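# How do you teach a robot to tidy a drinks shelf?

I work in a robot lab in Kendport, and the question I get asked most by kids is "Do you just tell it what to do?" I wish! My job would be over by lunchtime.

Think about telling a friend how to straighten up a row of bottles. You'd say, "Put the tea with the tea and turn the labels to the front." Your friend already knows what a bottle is, what "front" means, and that you shouldn't knock over the juice while you reach for the tea. A robot knows none of that when it starts. If I tried to write down every tiny movement as a rule, I'd be typing for years, and then somebody would bring in a fatter bottle and I'd have to start again.

So we use a different method called **learning from demonstration**. "Demonstration" is a long word for showing someone how it's done. You probably learned to tie your shoes that way. Someone tied theirs, you watched, you tried, and your laces fell apart a few times (mine did, a lot).

## Showing instead of telling

Our project is called Drurnov, and all of it happens on store shelves with drinks on them. A person does a small job, such as moving one bottle from the front of a shelf to the back. While they do it, we record two things:

- what could be seen at each moment
- how the hands moved

That makes one demonstration. Then we set things up a little differently and record another one. And another. We ended up with 2,116 of them, and I ate a lot of crackers along the way.

Why so many? Try this at home. Put a cup on a table and pick it up. Now slide the cup over a bit and pick it up again. Did your arm do exactly the same thing? Nope! It bent a little differently, and you didn't even have to think about it. The robot has to see lots of cups in lots of places before it can do that kind of adjusting.

A shelf is much harder than a table, too. There's another shelf over the top of it, so you can't just come straight down from above like a claw machine. Bottles stand in front of other bottles. Some look nearly the same as the ones next to them.

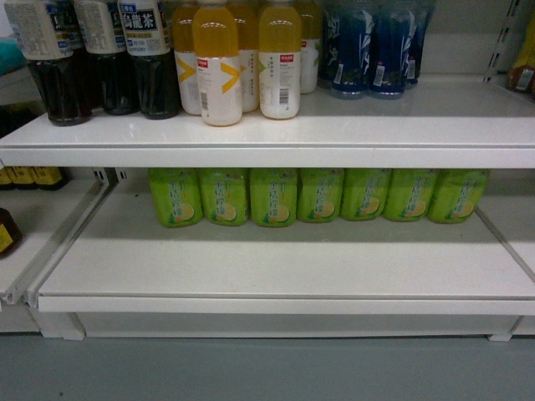
When something is half hidden, you and I fill in the missing part without trying. If you see one edge of a label poking out from behind a bottle of juice, you think, "Oh, there's another juice back there." A computer has to learn that trick. The program we train looks at the recordings over and over, makes a guess about what the hand will do next, and then checks its guess against what the person's hand really did. Bad guess? It changes itself a tiny bit. Good guess? It mostly stays as it is. Then on to the next one. It does this so many times that we leave it running overnight and go home to bed.

## The question we wanted to answer

This is where the science part comes in. Anybody can say "my robot is good at shelves." We wanted to find out something more exact:

**Does a robot learn better from neat shelves or from messy ones?**

Before you read on, make your own guess. I'll wait.

My guess was neat. It seemed fair to start with easy shelves, the way you learn the piano with easy songs. Other people in the lab guessed messy, and we argued about it over lunch.

We couldn't just keep arguing, so we did an experiment. First we went through all our recordings and threw out the ones with mistakes in them, like when a bottle got dropped or the recording stopped too soon. We also set aside any where we couldn't agree whether the shelf was neat or messy. That left 1,099 good ones. Next we made 3 groups for training:

| Training group | What was in it |
|---|---|
| Neat | Bottles in straight rows with the same kinds together |
| Messy | Bottles crooked, leaning, or crowded |
| Mixed | Some of each |

Here's an important bit. Every group had to have the same number of demonstrations in it, so a few recordings were left over. If one group had more, and that robot won, we wouldn't know if it won because of the mess or because it simply got more practice. Scientists call this a **fair test**. You change one thing and keep everything else the same. If you've ever grown beans at school, with one in the window and one in the cupboard, you've done a fair test already.

## Time for the quiz

After training, each version of the robot program had to do jobs on shelves it had never seen before. We used the same robot every time and just switched the program. Each program got 500 tries, and the jobs came in the same order for all of them — one program mustn't get luckier than another.

The shelves for the quiz had a bit of everything. We had crowded corners and big gaps, and drinks pushed together so closely that there was hardly room for a finger between them. 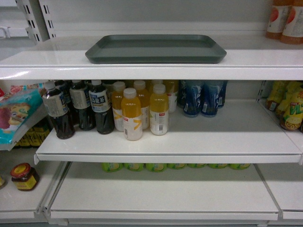
We also wrote the scoring rules *before* we started. A try counted only if the right drink ended up in the right place and nothing else fell over. Close didn't count. I was tempted to give points for a few really nice almosts, but that's exactly why you write the rules first!

So who won?

The neat program did great on neat shelves. It was quick and smooth, and I felt very clever. Then it met a leaning bottle and got completely stuck. It reached for the spot where a straight bottle would have been and closed on air.

The messy program was slower, and it wobbled a bit, but it kept going when things were crooked. It did fine on the neat shelves too.

The mixed program came out on top, with the messy one just behind it. The neat one was a long way back. I was wrong, and I had to buy the lunch.

## Why we think it happened

I say "think" because our quiz tells us *what* happened much better than it tells us *why*. Our best idea is that the neat program never got to see anyone fix a problem. In the messy recordings, people were always going around something or changing their minds halfway through a reach. The program could copy those little fixes.

There's still a lot we don't know. We only tested drinks. Would it be the same for bags of chips, which are squashy and change shape when you hold them? Another lab, at Istberg, is trying our test again with their own shelves and a different robot. That's called **repeating the result**, and it matters a lot. If they get the same answer, we can trust it more. If they don't, then we have a puzzle to work on together.

## Try it yourself

You need a friend, a blindfold, and some plastic cups.

1. Line up the cups neatly. Let your friend look, then put the blindfold on them.
2. Ask them to pick up the cup at the end of the row.
3. Now quietly move the cups into a jumble and ask again.

Watch what their hand does the second time. Does it go to the old spot first? Do they start feeling around? Swap places and have a go, and write down what happened for each try, even the silly ones.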